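Partington Building Studies
Unit 6: Reading an Interior. Walls, Roof Deck, Exits
Course handout, April revision

6.1 Purpose

This unit covers the visual survey of a tall single-volume room before any measuring is done. Read it together with the Unit 5 notes on drawing conventions. The survey sheet for the Bukside exercise is handed out separately.

A visual survey records what can be seen from the floor. It does not record what is assumed to lie behind a finish. Where the surveyor infers something, the entry is marked "inf." and checked on the second visit.

6.2 Order of work

Begin at the ceiling and work down. Students who begin at floor level tend to fill the sheet with movable items and run out of space before the structure is entered.

Ceiling: deck type, support members, direction of span, fixed lighting, skylights.
Walls: material, bond or panel layout, openings, attachments.
Circulation: doors, stairs, railings, exit signs.
Floor level: freestanding items that obstruct a wall or an exit path.

6.3 Brick walls

A brick laid lengthwise along the wall face shows its long side and is called a stretcher. A brick laid across the wall shows its short end and is called a header. The arrangement of the two is the bond.

Headers may be set back from the wall plane, or chosen in a darker color, to give a pattern. Recessed work should be sketched in section as well as elevation, with the depth of the recess measured at three points or more. Do not name the bond from one small area. Follow at least four courses across the wall and note where the repeat begins.

An interior brick face is not proof of a load-bearing wall. It may be a veneer tied to a frame. Enter "brick face" until a drawing or an opening confirms the construction.

6.4 Corrugated metal ceilings

Exposed corrugated panels are common over tall rooms. The ribs normally run across the supporting beams. Record rib direction, beam spacing and the surface color. A white finish makes panel joints hard to see from the floor, so look along the ribs from one end of the room.

Worked quantity. The Budby hall has a gross ceiling area of 3,676 square feet. Skylights and boxed-in sections take up 588 square feet. Net exposed deck is therefore 3,088 square feet. Use the net figure for painting and the gross figure for heating load.

6.5 Doors and stairs

For each exit door, record leaf count, hardware, sign position and any item standing close by. Horizontal push bars are entered under hardware, not under finish.

For a stair along a wall, record railing material, underside finish and what is stored beneath. Items under a stair are entered even when they are plainly temporary. In the Grerau survey, 173 of 192 entries were closed on the first visit, and most of the remainder concerned stored items.

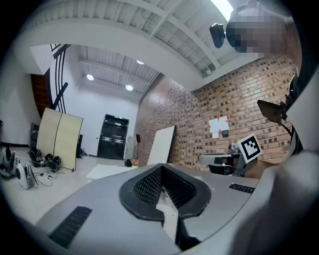
Fig. 6.2. Tall room with patterned brick wall at right, white corrugated ceiling on white beams, black double exit door, and stair with black metal railing at left.

6.6 Exercise

Using Fig. 6.2, complete the ceiling, wall and circulation sections of the sheet. Enter the skylight separately from the round ceiling lights. Sketch one repeat of the brick pattern and shade the headers. List the folding partition under the stair as a movable item.

Leave all dimensions blank. Mark inferred entries "inf." and bring the sheet to the Unit 7 session.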